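Notes for the leavers' and families' evening, main hall. Speaking after Delwyn Baxter, 12 minutes at most.

Good evening. Thank Delwyn. Thank the kitchen for staying on.

For those who don't know me, I'm Eleni Leka and I look after the sixth form. I want to cover three things: the bursary fund, the new study room and the change to attendance letters.

Bursary fund. We helped 19 students last year, mostly with bus fares and exam resits. Grants are up to £90 a term. Forms go to Macario Varela in the school office by 30th December. Late forms will be looked at in the spring. Stress that nothing is said in class about who applies.

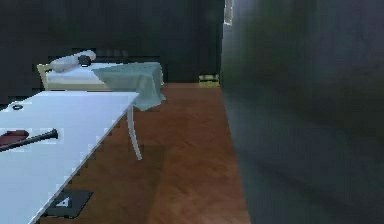

A bat on a white table.

Study room. Open since August, before lessons and until the late bus. Students sign in at the desk. Phones on silent, no hot food. Živko Golob runs the maths help at lunch and would like more Year 12s to come. Pause here if Živko is in the room, he may want to say a word.

Attendance letters. We sent 272 last year and a good many went to old addresses. From next term the first contact will be a phone call, then a letter. Please check your details with the office tonight. Dionysis Bakalis has the sheets by the door.

Questions. If asked about parking, say the school has written to the council and is waiting for a reply. If asked about uniform, pass to Delwyn.

Close by reading out the names of the prize winners (list in the blue folder). Tea is in the library.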